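Cool-Night Bean Trial Points to Earlier Planting in Ellholm Valley

Wednesday, February 11, 2026

Growers in the upper Ellholm valley have long known that the first weeks after planting are the ones that keep you up at night. The days can be lovely, warm enough for shirtsleeves, and then the sky clears after supper and the soil gives back everything it gained. Common beans take this badly. The seeds sit, soak up cold water, and a good share of them rot before a single leaf shows.

A field trial run by the Brulurach Crop Station offers some welcome news on that front. Over two seasons, the station compared a newer dry bean line called Semora with the older variety most farms in the valley still plant, sowing both earlier than local custom would allow. In the earliest plots, 71 percent of the Semora seeds came up and grew into healthy seedlings. The older variety did poorly enough in the same rows that several plots had to be replanted.

Semora was bred from a small-seeded highland bean known as Tạ, which farmers at high elevation have kept going for generations by saving their own seed. The bean is modest in size and a bit plain to look at, but it has a thick seed coat that lets water in slowly. The station's researchers think this slower soaking is a large part of what protects the young plant, although they are careful to say that the root system may be helping too, and they would like to spend more time on that question before they put it in print.

In all, 261 plots were planted for the trial, spread across sandy ground near the river and the heavier clay that runs up toward the hills. The clay gave the most trouble, as anyone who has tried to work it in spring will be glad to confirm. Even there, Semora held on well, and the plants that made it through the cold spell caught up nicely once the nights warmed. 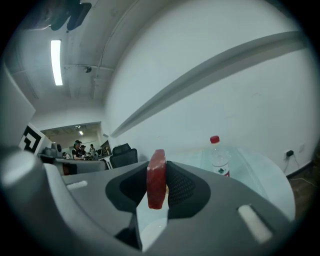
A red block held upright between two black gripper fingers.

The appeal of planting early comes down to water. Beans that go in sooner will flower sooner, and in the Ellholm valley that means they can set most of their pods before the worst of the summer heat, when irrigation ditches run low and everybody is watching the level at the headgate. The early Semora plots were flowering well by the middle of June, while the plots sown on the usual schedule were still putting on leaves. For a farm at the far end of the ditch, a head start like that could make for a much more comfortable summer.

Yield is a more mixed story, and the station is frank about it in its report. Planted at the normal time, in warm soil and with plenty of water, Semora gave slightly less than the older variety. The beans are smaller, and it takes more of them to fill a sack. Buyers who want a large, pale bean for canning may not be interested, though the station's kitchen tests found that it cooks evenly and keeps its shape in soup - good news for anybody who sells at the weekend markets.

There is also the matter of seed. The supply of Semora is still small, and what the station has on hand this spring will go first to the farms that lent ground for the trial. Other growers can put their names on a waiting list at the station office, and those who do get seed are asked to start with a few rows and keep an eye on soil temperature through the first weeks.

The station plans to repeat the early plantings this year on the clay plots, with a closer look at root growth and at how the crop does when it follows winter rye. Visitors are welcome to walk the rows during the June field day, and the station suggests bringing boots, as the lower lane stays muddy well into summer.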